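From: Larysa Melnychuk
To: Modstead gym users list
Date: 26 August 2025
Subject: Re: Storage of skipping ropes in the weights area

Dear members,

Thank you to those who responded to Mr Vaughan's message, which is quoted in part for the benefit of recent subscribers.

Emlyn Vaughan wrote:
> The skipping ropes at Modstead are once again in a poor state. On
> my last visit I spent most of my warm-up separating a blue rope
> from a pink one. Could they be hung on hooks, as they are at
> Lisutville?

Hooks were considered in December and declined, as the only free wall is beside the fire door. The ropes will therefore continue to be kept in a clear plastic box with a lid. Members are asked to observe the following when putting them away.

Each rope should first be freed from any other and laid out on the floor. The two green foam handles are then placed side by side and held firmly together while the rope is wound about them.
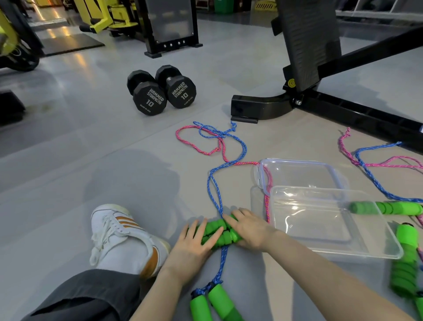

Winding should begin close to the handles and should not be tight, as the foam marks easily. Knots near the handles are to be left alone; they set the length, and Ms Gazi has adjusted them for the junior sessions. Ropes with frayed ends remain in use for the present. Replacements have been requested – 17 in all – and Ms Pangaribuan will write to the list when a delivery date is known.

Each bundle goes into the box separately, and the lid should be closed afterwards. Loose ropes are not to be dropped in on top of wound ones.

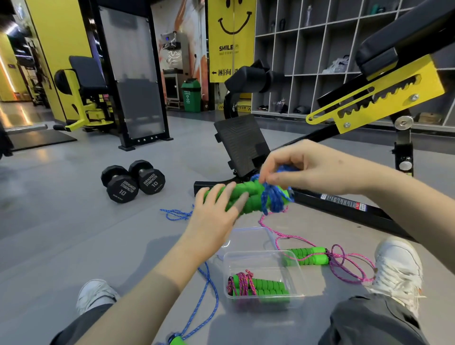
The same courtesy applies to the other equipment. Dumbbells should be returned to the rack in their pairs, and the adjustable bench should be left clear of ropes, towels and bottles. Members who wish to sort ropes on the floor are welcome to do so, provided that the bench is not wanted by anyone else.

Mr Vaughan also asked whether ropes may be borrowed for use at home. They may not. Ms Sarkar holds a small number of older ropes for loan and may be approached at the front desk.

Further comments should be sent to the list and not to individual staff.

Yours faithfully,

Larysa Melnychuk
Facilities Secretary, Modstead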